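4.2 Working with the Gadavix drawer kit

I'll admit I wanted to like this kit before the box was even open. Gadavix sells it as a ready-made manipulation bench (cabinet, drawers, printed markers and a calibration script), and we paid 900 dollars for ours, which is a lot for white plastic but cheap next to a month of my time! We ran 102 drawer trials on it between October and 17th March, all with the stock settings. The wrist camera does the close work, so that's where I looked first. Figure 6 has a wrist view (a) and a side view (b). The marker pattern goes a bit soft up close, and the white parts wash out toward the light, so I'd love a matte finish on the next version.

(a) 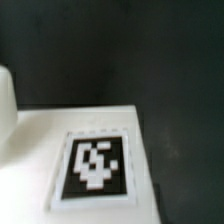

4.3 Taking drawers out and putting them back

Now the fun part. The script asks the arm to pull a drawer clear of the cabinet, hold it up off the table and then slide it home again, and every drawer carries its own marker so the planner knows which one it's got. I like that the knobs are short and round, and I like even more that the cabinet has markers on more than one face – you can shift the whole thing between sessions and just run the script again. My one real gripe is the manual, which spends 8 pages on unpacking and a single paragraph on slot tolerances.

(b)
Figure 6. The Gadavix kit in use: (a) wrist camera, marker up close; (b) side camera, one drawer held by the arm.

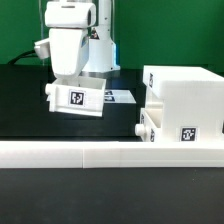
Yasir Hashmi told us he would still choose the Oltholm bench for teaching, as its drawers run on metal guides and students can be rough with them, but that he'd take the Gadavix markers over anything Oltholm ships.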